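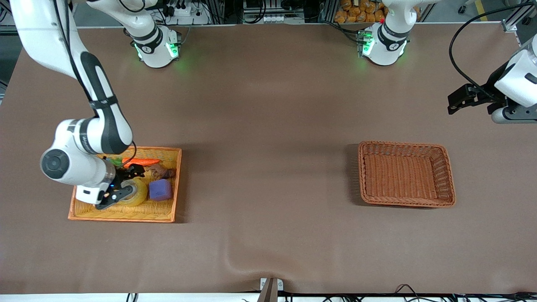 Loltinness: a folder of small things in baskets

Hi, and thanks for unzipping this. Loltinness is my ongoing collection of pictures of small household odds and ends being moved from one basket to another. I started it in February because I wanted a sorting set that looked like my own junk drawer, with toys and tape and bathroom stuff all jumbled together, and every set I could find was either all fruit or all blocks. So I made my own (and then kept making it, as you can tell from the folder size).

What's in it

There are 1081 pictures right now, split into 72 short sessions. A session is one batch of things, one starting tray, one basket to move them into. I change the batch between sessions and leave it alone during one.

The one at the top is a good example of how I like to start: everything in the orange tray and the brown wicker basket still empty. That batch has the toy carrot, the purple sponge cube, the roll of yellow tape, a green leafy bit, and the brown lumpy thing. I've filed the brown lumpy thing under "bread_or_animal" and I'm leaving it there. If you have strong feelings, relabel it on your end!

Folders

sessions/ has one numbered folder per batch
labels/ has one text file per session, same number
lists/ has the master list of objects and the names I use for them
old/ is stuff from before I settled on names, ignore it unless you're curious

Labels

Every label line goes: object name, where it is (tray, basket, table, or moving), and a yes/no for whether something is covering part of it. I use the plainest name I can stand. A sponge is "sponge" whatever its shape, and the color goes in its own column. Tape is "tape" even when the roll is tipped over on its side, which it loves to do. See-through yellow tape on an orange tray is also kind of a pain to outline, so go easy on me there. I traced those by hand and my edges wobble.

"Table" means the brown surface. If something is hanging over a rim and I couldn't decide, I went with whichever side had more of it.

Getting started

The quickest way in is the small pack, Cirketti, which is 400 pictures with the most settled labels. Unzip it next to the lists folder and everything should line up. The reader script I use is called Dametti and it's in the same download. It's short and a little ugly but it reads the label files, checks the names against the master list, and complains loudly about typos (almost all of them mine). Run it with the path to a session folder and it prints a table.

If you're on a slow connection, skip the full-size pictures and grab the ones scaled to 600 across. The labels work for both.

Things to know before you lean on it

The baskets don't vary much. I like woven ones, so you get a lot of woven ones, and a model that has only seen these might be thrown by a plastic bin.

Toy food is mixed in with everything else and I don't mark it as toy in the name column. Check the notes column if that matters to you.

Shadows next to the baskets are never labeled. Somebody wrote in to ask if that was a mistake and no, I just don't do shadows.

Sessions 1 through 9 use "container" for both trays and baskets. I keep meaning to fix that.

Using it

Go ahead and use it for whatever you like, school projects included. A mention of Loltinness is nice. Please don't resell the pack by itself.

Changes

December 19, 2024: Cirketti pack refreshed, color column added everywhere, two duplicate sessions pulled.
Before that: mostly spelling.

Next up is a companion set called Yusof, which will be the same kind of sorting but with kitchen drawer things. Spoons are proving harder to name than I expected, so if you have a good naming scheme for measuring spoons, drop it in the issues page and I'll take a look.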